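Rurnbridge Community Help
Elections and voting

Can a losing candidate ask for a recount after the result is read out?
Posted by surholm_road, July 3, 2025

We had a council by-election in Lirdale ward and the gap was 4 votes. Our candidate's agent had gone outside to take a call when the result was announced. There is now talk of a protest outside the council offices. Is it too late to have the papers counted again, and do we need permission to stand on the pavement with placards?

Veloso
Too late for a simple recount. The agent or candidate has to ask before the returning officer declares the result. Once it is declared, the only way to challenge it is an election petition to the court. There is a short time limit and you have to put up money as security for costs, so see a solicitor this week. I was at a count in November where the gap was 5 and they went through the bundles twice – but the agent asked in time.

lirdale_76
No permission needed to stand still on a pavement as far as I know. If you plan to march you have to tell the police beforehand in writing. Leave room for prams and keep the doors clear.

surholm_road
Thanks both. Standing only, no march. I will pass on the bit about the petition.
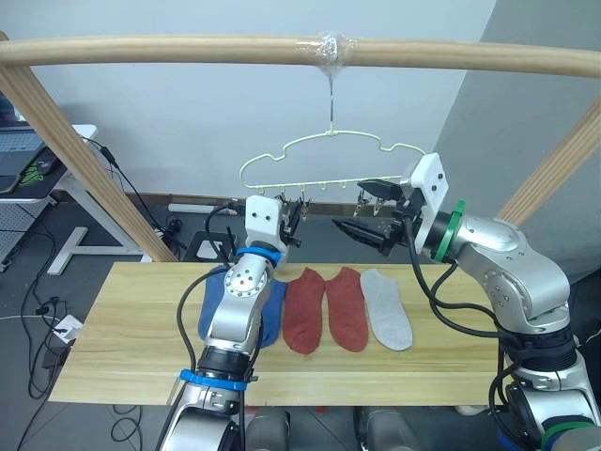 Page 4 of 76
Replies are from members and are not legal advice.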